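Mudside baking room puts its colors in order
2021-02-14

The baking room in Mudside will open again in July, and the food coloring is now being sorted. Members had asked for this because the small bottles were kept in 4 different drawers. 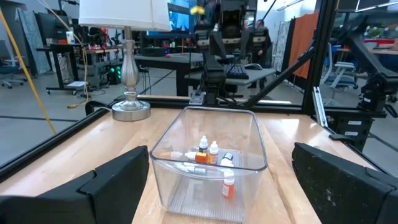 Small dropper bottles in a clear bin on the table.

All colors will be stored together in clear bins, so that people can see what there is before they buy more. The room received 223 requests for cake courses last year, and icing is the most popular subject. Tall bottles and small droppers will share the same shelf.

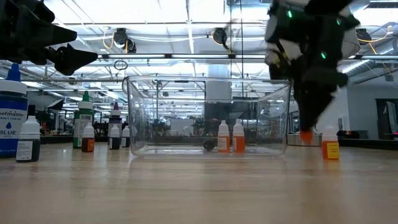
Orange bottles in and beside the bin, with blue and other colors on the left.

The budget for new supplies is around 900 dollars. Old bottles without a readable date will be thrown away, and each bin will get a list of its colors on the lid. 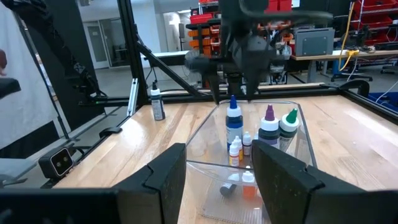
Nabila Lahlou would prefer one bin for gel colors and another for liquid ones, as beginners often mix them up and then the icing becomes too thin.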